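Minutes of the Residents' Social Club, Uchida House, 1/14/26

Present: Hatsue Aoki (chair), Minoru Fukuda, Chie Arai, Gholamreza Mahmoudi, and Sachiko Ichikawa, taking notes. 16 other residents came along too, which made for a very full room and a lovely lot of noise before we got going.

Hatsue welcomed everybody and wished us all a happy new year. The November minutes were read and agreed, once Minoru's soup was corrected from leek to lentil.

Money. Chie reported $2,094 in the account after the holiday lunch, with one bill from the bakery still to come in. She thanked everyone who brought a dish (and everyone who washed one!).

Spring trip. We talked for a good long while about Prason Gardens versus the lake. Gholamreza has walked the garden paths with his sister and found them smooth enough for walkers and strollers, with plenty of benches. Minoru still likes the lake, and said so warmly and more than once. A show of hands went to the gardens. Gholamreza will ask the Nileck bus company for a price on a 47-seat bus and let Hatsue know.

Lounge evenings. Film night carries on as before, and Chie would dearly like some suggestions that are not westerns. Hatsue asked that the lounge be left nice and tidy at the end of an evening, with the cushions back on the sofa and the cups carried through to the kitchen. 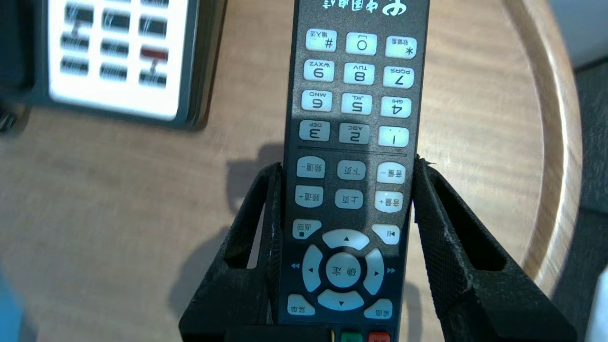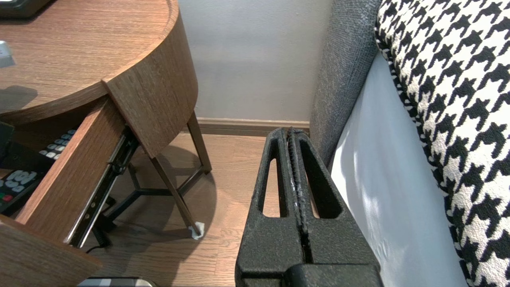

TV remote (first picture) and the round wooden side table with its drawer open (second picture).

Reading group. Sachiko has 4 names so far and would be delighted with more. The first book will be chosen by whoever turns up, over tea. Large-print copies can be ordered through Edutano if people speak up early.

Stairwell plants. The big fern on the second landing is looking sorry for itself. Minoru has offered to repot it, and Hatsue has a bag of soil he is welcome to.

Any other business. Gholamreza asked if the piano could be tuned before his granddaughter visits. Chie will get a price. Hatsue thanked us all for coming out in such cold weather, and we closed with tea and Chie's ginger cake.

Notes by S. Ichikawa. Please tell me if I have left anything out.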